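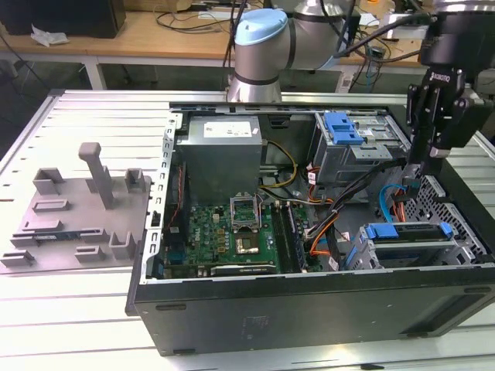
The gripper at work over an opened Dell tower in the Warndale dismantling shop.

Reece Pilkington has been taking computers apart for a living for 19 years, and he would like it known that he was faster than the robot for most of last July.

"Then they moved its bench closer," he says. "I'm told that's unrelated."

The Warndale shop strips 520 office machines in a good week. Drives come out first, then memory, then whatever the buyers at Uvberg are paying for. Pilkington used to do all of it with a screwdriver and a radio. Now he opens the case, and the arm gets first go at the fiddly end.

"It's cables it hates. A drive is a brick, anyone can lift a brick. A cable's never where it was in the last one."

Sơn Hà, who looks after the software, puts it more kindly. "Reece knows by feel when a plug is going to snap. We had to ask him to say it out loud, and he doesn't enjoy that."

"I got a new job title out of it," says Pilkington. "Process lead. Same stool."

He no longer goes home with sore thumbs, and he admits this quickly, in the hope of getting past it. What he misses is the talk. There were four of them round the one bench -- now they have a station each, and the radio has been voted too loud for the far end.

Would he go back?

"To the thumbs? No. I'd have the bench back, though."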